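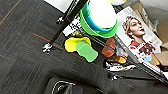

wrist cam, bowls + magazine on the carpet

prekik_lab
Need a second gripper before September. Budget is 1000, maybe a bit over. Job is mixed clutter pickup off carpet: nested plastic bowls, soft toy type stuff, a magazine, cardboard. Grellel quoted 1729 with the camera mount. Ouch.

hayashi4
1729 is silly. Gunier does one for 800, get that plus spare fingers

tmoss
Disagree. Had the 800 one. Thin flat stuff is where it dies, so that magazine = forget it. Save up.

hayashi4
so skip magazines?? bowls are most of the job

prekik_lab
cant skip them, paper is half our list. Does Grellel do refurb?

tmoss
They do, ask for teh 4 month warranty in writing. And budget for pads

prekik_lab
ok calling Monday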